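Sorting of push buttons, bench 2
Jul 23, 2020

Today I continued with the buttons from the old control boxes. They came back to us from the Morville job all mixed in one bag, and until they are separated by colour it makes no sense to put them in the drawers. Sarahí Robles asked me to write down how the bench is arranged, so that the next person does not have to invent it again.

The arrangement is simple. Brown mat on the white table, blue tray in the middle, one white bin at each side of it. The tray is the place for a part which is waiting or which must be looked at. The bins are for colours. I prefer the blue tray because the black bodies are easy to see on it, and I do not lose the small ones.

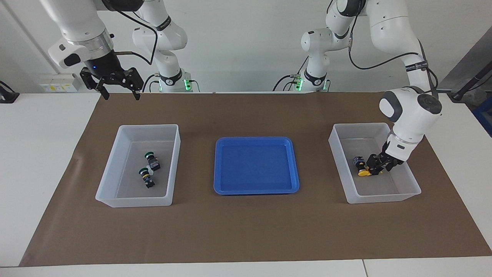

I also want to note the question of the caps. The yellow and the green ones fit the same hole in the panel, so it is easy to believe they are the same part with a different hat. They are not always. In the Wellico list the yellow ones stand on a separate line, with stock number 913, and I have not found the green ones in it at all. Maybe they were ordered under Jaramillo, who delivered to us before November. I must ask at the office for the old delivery notes.

Until this is clear: please do not exchange caps between bodies, even if a cap is scratched. Put the part in the tray and leave a note.

A second thing. The parts do not stay upright when they are put in the bin, they like to fall on the side. For the contacts it is not a problem, but for reading the print on the housing it is annoying. I thought about a piece of foam on the bottom, but then the bins will not stack any more. So for now we leave it as it is, with bare floor.

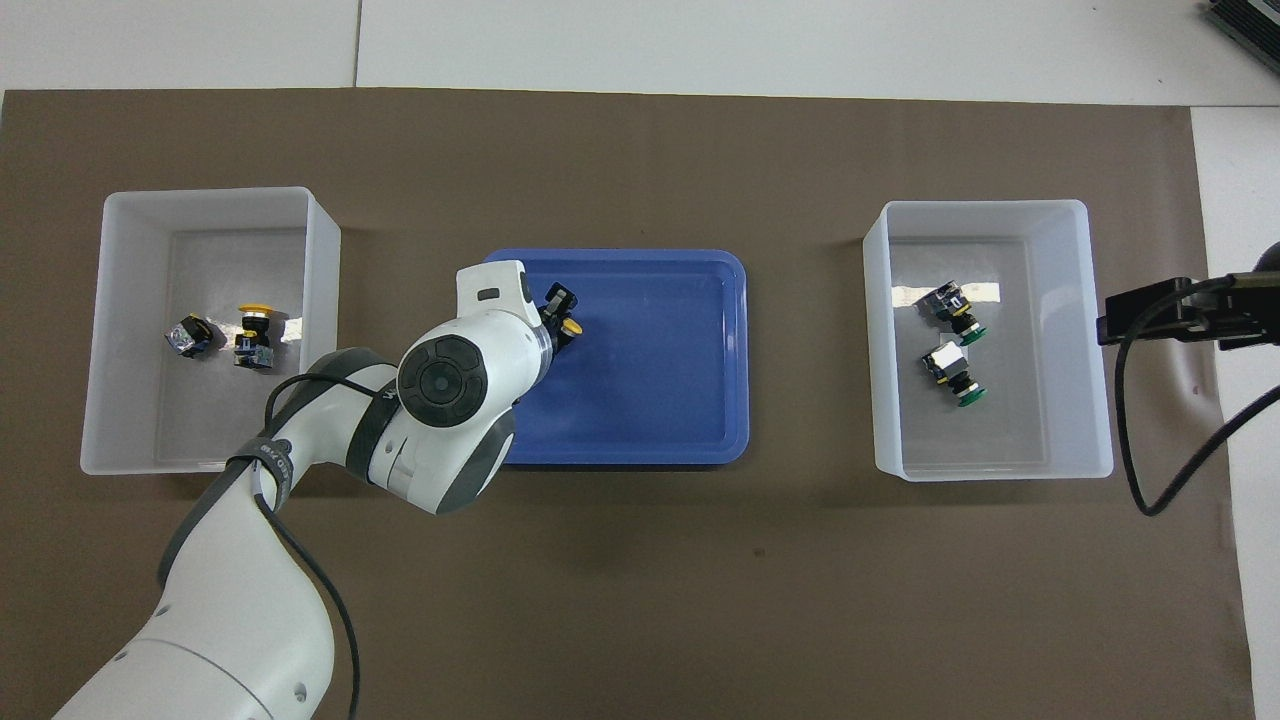
Panel and Switchgear Workshop, Hiveck

Still to do when I come back to this:

- check the yellow ones with the meter, normally open and normally closed
- clean the metal brackets, only with a dry cloth, no spray
- write labels for the bins. At the moment they have no colour name from me, and green and yellow can change sides without anybody noticing
- ask Sarahí if she wants the doubtful parts kept or thrown away

The meter test will take about 2 hours, I think, if the leads are not again borrowed by the other bench.

Recent entries
Crimping tool, new jaws
Drawer labels, second try
Terminal blocks from Morville
Lamp over bench 2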